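Zalla Kraft Paper Roll as a Table Cover – Review After a Season of Use

I bought the Zalla brown kraft paper roll to cover a white work table, and I have now gone through enough of it to say what it does well and where it falls short. I paid for it myself. I had used the Zerkusa masking paper before this and will compare the two where it makes sense, along with a short note on the Effiong vinyl mat I tried last year and gave away.

What I wanted

My table has a plain white top. It looks fine for a week and then shows every pencil line, glue spot and gray smear. I do small assembly work on it, mostly plastic fittings: rings, collars, clips, short pieces of tube. Many of these parts are white, and white parts on a white table are hard to see, especially in the evening under a ceiling light. I was losing small pieces that were sitting right in front of me.

So I needed a cover that was darker than the table, cheap enough to throw out, flat, and large enough that I would not be taping strips together. Paint drips and heavy cutting were not a concern. If you do a lot of either, skip down to the part on durability.

What comes in the package

One roll on a cardboard core, wrapped in thin plastic, with a paper band holding the loose end. No cutter, no stand, no end caps. Mine arrived in a long box with one crushed corner, and the outer turns of paper had a dent along one edge. I cut that part off and used it for packing. The rest was clean.

The label gives the width and length and not much else. I would have liked a paper weight printed on it. Zerkusa prints theirs on the band, and that makes it easier to buy the same thing twice.

Cutting and laying it down

I roll out what I need on the floor, fold it over at the length I want, press the fold hard with the side of my hand, and slit it with a long knife. This gives a straight edge if you fold it square. Scissors work too but tend to wander on a piece this wide.

The paper curls, like all paper off a roll. The first sheets, from the outside of the roll, lay almost flat by themselves. The closer I got to the core the worse it became, and the last few sheets had to be rolled backward and left with a rubber band on them overnight. With the curl side down and a few small pieces of tape on the corners, it stays put.

I stopped trying to cover the whole table. A sheet that runs past the edge gets caught by your sleeve or your belt and tears there first. Now I cut it a little short and leave a strip of bare table showing at the sides and the front. The tape goes on that strip, half on paper and half on table, and comes up cleanly if you don't leave it for months. Blue painter's tape has worked better for me than clear tape, which takes a layer of the kraft with it when you peel.

Surface and color

The brown is an even medium tone, a bit lighter than a grocery bag. One side is slightly smoother than the other. I put the smooth side up, and small plastic parts slide on it with very little push. With the rough side up they stay where you set them a little better, but dust and plastic crumbs get into the surface and don't wipe off as easily. Try both.

White plastic shows up very well on it. This has been the main improvement for me. A thin white ring has a clear outline, and so does the gap in a split ring, so I can tell at a glance which way a part is turned. Clear plastic is still hard to see. Black parts are fine. Tan or natural rubber washers nearly vanish, so for those I put down a sheet of blue construction paper in one corner.

There is not much glare. My old vinyl mat from Effiong had a sheen, and under a lamp there was always one bright patch right where I was looking. The kraft has none of that. If you take pictures of your work for a listing or for your own notes, this matters more than you might think. Shadows are soft and the parts look close to how they look in the hand.

You can also write on it. I mark part counts, arrows and left/right labels straight on the paper with a pencil, and a soft marker works as well. A fat permanent marker will bleed through to the table if you stop moving it. I found that out on a Sunday evening and spent a while with rubbing alcohol.

Durability

One sheet lasts me 5 or 6 sessions of light work before I change it. What ends it is usually wrinkling, especially if I lean on it with my forearms. Once there is a ridge in the paper, round parts roll along it and flat parts rock.

It does not like water. A wet cup leaves a ring that dries into a raised circle, and that part of the sheet is never flat again. Oil soaks in and goes dark but does not seem to weaken it much. White glue sits on top for a minute or so, long enough to wipe up most of it. Super glue bonds right away, and whatever you were gluing is now attached to the paper.

For cutting with a knife, it is no protection at all. The blade goes through and marks the table. I put a small cutting mat on top of the paper when I need one and take it off when I'm done.
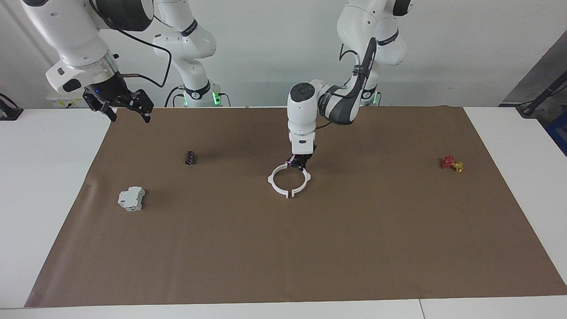
Open rings and clamp-style collars are a good test of a work surface, and they are most of what I handle. They have little tabs that catch on anything soft. On a cloth or felt cover the tabs snag and the part jumps when you pick it up by the rim. On kraft they come up cleanly. The paper sometimes gets a light scratch from a sharp molding edge, but I haven't had one tear it.

The noise is worth mentioning. Kraft paper crackles when it is new and not pulled tight. Dropping a handful of hard plastic parts on it is quieter than dropping them on the bare table, but moving your arms across it is louder. Taping it under slight tension helps.

Compared with the others

The Zerkusa masking paper is thinner and costs less per roll. It lies flatter out of the package, and for covering a floor or a window frame I would still pick it. On a work table it wrinkled in a single session and tore at the tape. I was changing it so often that I did not save anything.

The Effiong vinyl mat is a different sort of product and will outlast any paper. It wipes clean, and it is the better choice if you work with paint or water. I didn't like the shine, and it picked up static, so plastic shavings clung to it. It also arrived folded, and the fold lines never came out.

Price

I paid 26 dollars for the roll at Zarnbridge, on sale in September. The regular price is higher, and at the regular price I would look around first. Shipping on long boxes can be silly, so check that before you order. I picked mine up at the store.

The leftovers are useful too. Used sheets go into packages as filler, and the flatter ones get a second round under paint cans in the garage. The core is stiff enough to keep for mailing drawings.

Things I would change

A printed weight on the label. End caps in the box, or even a second paper band, since the roll loosens once it is opened and the edges get beaten up when it stands in a corner. A faint cutting line every foot would be nice as well, though I suppose some people would hate having it show.

The edges of the roll were not perfectly even on mine. Over a long sheet the side drifted by a small amount. For a table cover this makes no difference. For wrapping it might.

Who it suits

If you do dry, light work with small parts on a pale table, I'd buy it. If your work is wet, or you cut a lot, get a mat and keep the paper for shipping. For kids' drawing it works well, and you can leave the same sheet down for days, but washable paint will make it buckle.

I give it 4 out of 5. The missing star is for the curl near the core and the crushed corner. I have a second roll in the closet already, stored lying down this time, with two rubber bands around it.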